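Outdoor Navigation > Papers and results
Thread: Muvow "goal from pixels" claim, does anyone buy it?

ditchwitch
Read the Muvow writeup over the weekend. They say a policy trained on 500 short drives gets a small wheeled robot to a goal 200 meters off with no map and no GPS, just the front camera. The results table looks great until you see that every test run was on the same kind of ground as the training runs. Am I missing something?

palletjack6
You're missing the appendix. They held out 3 sites completely. Success drops a bit but it still beats the baseline at all of them.

ditchwitch
I saw the appendix. "Held out" there means a different campus with the same sidewalks and the same curbs. Show me a site with no edges to follow.

rm_oatmeal
The baseline bugs me more. They ran Stodden with its default settings, and those were tuned for indoor hallways. Of course it lost. We spent a day on the Stodden configs last September and got much better numbers out of it outdoors.

palletjack6
Then post the numbers. People say this about every baseline and the tuned version never shows up.

rm_oatmeal
Fair. They're on a drive at work, I'll dig. It was only 6 runs so don't expect error bars.

palletjack6
So we're throwing out their table and trusting 6 runs.

rm_oatmeal
I didn't say trust it. I said their comparison is weak. Both can be weak.

kelp_router
Has anybody tried the Kodikara checkpoint instead? Same general idea, smaller model, and they publish the failures. I'd take a paper with a page of failures over one with a highlight reel.

ditchwitch
Tried it. It hugs walls. Fine on a path, useless in the open. Flindomis has the same habit.

palletjack6
Wall hugging could just be your goal encoding. Did you feed it a goal photo or a heading?

ditchwitch
Photo. With a heading it drives straight, but then I don't know what the camera is contributing. A compass and a motor would score the same, and that's a baseline I'd like to see in the Muvow table.

palletjack6
OK, that one I agree with. The straight-line baseline should be in there.

kelp_router
+1, and report how often a human stepped in. One line in the methods section says "minimal intervention" and then it never comes up again.

ditchwitch
My problem with the goal-photo method is what the model is supposed to match on once the sidewalk goes away. The paper says it learns "traversable structure" and I think it mostly learns pavement borders. On bare dirt like this there's no curb or painted line to lean on, only a faint pale track curving off to the left, and the skyline is a row of dark tree shapes with the sun blowing out the sky above the left end. If they can show me their success rate on ground like that, with the straight-line baseline next to it, I'll take back most of what I said.
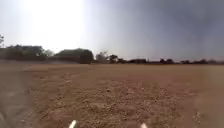
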